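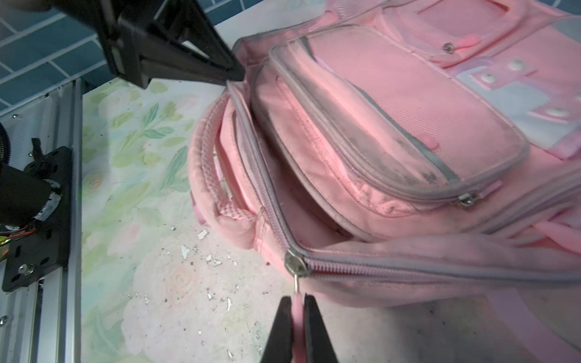

School bag

A school bag is a bag in which a pupil carries books, notebooks and other things between home and school. The most common types are the backpack, the satchel and the shoulder bag. In many countries the word is used for all of them.

History

Before bags became cheap, pupils tied their books together with a leather belt or a piece of cloth. Stiff satchels with two shoulder straps were later sold in several countries of Europe. Light nylon backpacks became usual in the second half of the 20th century, and the zipper took the place of the buckle in most models.

Weight

The weight of the bag is often discussed by parents and teachers. In the town of Grosville, the teacher Shalini Vishwakarma weighed the bags of 147 pupils in 14 classes. She found that the youngest pupils carried the most in comparison with their own weight – the same books were given to all grades to take home. After her report the schools of the town bought 60 lockers, and a second set of reading books is now kept in each classroom.

Materials

Most school bags are made of polyester or nylon. Canvas is stronger but becomes heavy in rain. Leather is still used for satchels, mainly in the more expensive ones.

See also

Lunch box
Pencil case
School uniform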